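Folding and storing kids' pajama sets so the top and bottom stay together

Posted in Laundry and Clothes Care
Asked by Juwita Nair, 2024-10-08

I have two boys, ages three and five, and they go through a lot of pajamas. Almost all of them are two-piece cotton sets. They get washed together, but by the time they reach the drawer the tops and bottoms have gone their own ways. Every night I'm digging for the pants that match, and most nights I give up and they sleep in dinosaurs on top and stripes on the bottom. The boys don't care. I do, a little, and mostly I don't like the digging.

What I have tried so far:

Two piles in the drawer, tops on the left and pants on the right. This worked until somebody opened the drawer who was not me.

Putting each set on a hanger. They have a low rail in the closet, but the pants slid off the small hangers and it used up all the room for their coats.

Rolling the top and pants together. The rolls come apart as soon as one is pulled out.

The drawer is in a Noststead dresser, the low one with wide drawers. It's fairly shallow inside, so anything folded thick catches on the frame when I close it. I would like a fold that keeps each set as one thing, fits standing up if possible, and can be done on a bed, as that's where I fold. I don't have a table near the dryer.

Also, some of the older pants have elastic that has gone wavy at the waist. I don't know if that's from the dryer or from how I store them.

Zakhar Karpenko
Member, 147 posts

What you want is the packet fold. I have used it for my daughter's sets for years and it takes less time to do than to write out.

Lay the top face down on the bed. If it has buttons, do up the top one and one in the middle. You don't need to do them all. Smooth it with the flat of your hand from the collar down.

Fold one side in toward the middle, then lay the sleeve straight down along the fold so it doesn't stick out. Do the same with the other side. You now have a long strip with the collar at one end.

Fold the pants in half so one leg is on top of the other. The seat will make a small point at the back. Tuck the point in so the whole thing is a straight strip.

Now fold the pants up from the ankle to the waist, and again if they are long. You want a block a bit narrower than the strip the top made. Leave the waistband on the outside, and lay it flat without stretching it.

Put the block of pants on the strip, just under the collar. Fold the bottom of the top up over it. If there is enough length, tuck the hem in behind the pants. Turn it over and you have one packet with the collar on the front.

The collar side is what you want facing up or facing you in the drawer. With most kids' sets the print is the same on both pieces, so the collar is how you tell at a glance that you have the whole set and not just the pants.
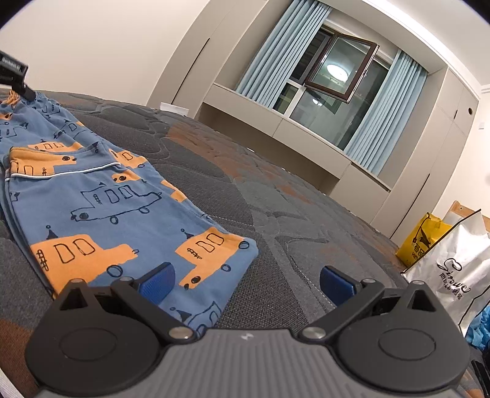

Do the pants always have to go inside the top?

Whichever piece is bigger should go on the outside. For long-sleeved sets that is usually the top. For summer sets with short sleeves and long pants I do it the other way: fold the top into a small square, lay it on one half of the pants, and fold the legs over it. Just pick one way for each kind of set and keep doing it, or the packets end up different sizes and won't line up.

A few more things about doing it on a bed. A bare mattress or a tightly made bed works much better than a comforter. On a comforter everything sinks and you can't get the air out of the fold. I strip the beds and fold the pajamas before I put the clean sheets on, so I have a firm surface once a week without trying. If your mattress is very soft, put a large cutting board or a tray under the piece you are folding.

For a shallow drawer, measure the inside height before you decide to stand them up. Measure from the drawer floor to the underside of the frame above, not to the top of the drawer front. My drawers are 9 inches deep on the outside and quite a bit less where it matters. If a packet is too tall, fold the pants one more time before you wrap them. It gets thicker but shorter.

If they still won't stand, lay them flat in two rows and overlap them like shingles, so you can see the collar of each one.

Hakim Govindasamy
Member, 12 posts

just get a bin for each kid. no folding. we put the set in the bin still paired up from the line and thats it. pajamas dont need to be flat, nobody sees them

we use the fabric ones from Lau, they go in the drawer with the drawer liner taken out

Cosimo Martinelli
Longtime member, more than 400 posts

The packet fold above is fine, and I'd start there. I'll take the part about the elastic, and add something about the step before folding, where I think your sets are getting separated.

On the elastic. Wavy waistbands come mainly from heat. The rubber in the elastic dries out and loses its pull, while the cotton around it shrinks a bit, and the two no longer match. High heat in the dryer will do it over time, and so will ironing straight across the waistband. Storage is a smaller matter. Pants that hang from clips by the waist for months can end up with two stretched spots where the clips were. Folded flat in a drawer they should be all right. So put the pajamas on low, or take them out while they are slightly damp and let them finish on a rack. The pair that has already gone wavy won't recover. If the elastic runs loose inside a casing, you can open a small gap in the seam at the back, pull the old piece out, and thread a new one through with a safety pin. If it's stitched down through the fabric all the way along, it isn't worth the work on a child's size.

On keeping sets together. You say they are washed together but apart by the time they reach the drawer. The place to fix that is the dryer door. Before anything goes in a basket, take out only the pajamas and lay each top on its own pants on the bed. Don't fold yet. Once every set is matched, fold them all in one go. If a piece is missing you will know right then, while the rest of the load is in front of you. It's usually inside a fitted sheet.

Some people wash a set in a mesh bag. I did that with the Skako bags for a while. It does keep the two pieces together, but they come out more wrinkled, and a heavy set takes longer to dry if you leave it in the bag. I would only do it for sets with something that snags.

On the drawer. Once the packets are made, the thing that ruins it is too many packets. For two boys in one drawer, I'd keep five sets each and put the rest away on a shelf or pass them on. If it's full enough that you have to press down to close it, the packets on top get dragged open every time. A strip of stiff cardboard down the middle, cut to the height of the drawer, gives each boy a side. Mine came from a Clevov box and has lasted since March.

A note on the wash itself for printed cotton: turn the sets inside out. The print lasts longer, and you will be turning the sleeves anyway, as they come off inside out half the time. Turn them back when you match the pieces, before folding.

One correction to the answer above mine. If the bins work, good, but cotton put away even a little damp in a deep fabric bin can smell by the end of the week. Make sure the waistbands and the collar are fully dry. They are the thickest parts and the last to dry.

Juwita Nair
Original poster

Thank you all. I tried the packet fold on the clean ones tonight. The five-year-old's fit standing up with the extra fold in the pants. The three-year-old's sets are so small that the packets fall over, so those are lying flat in a row for now.

The dryer has been on high this whole time. I have switched it to low.

Yusri Menon
Member, 100 posts

For the small sizes that fall over, put a bookend behind the last packet. The plain metal kind, with the flat part under the clothes. Move it up as the row gets shorter during the week. I use one for socks too.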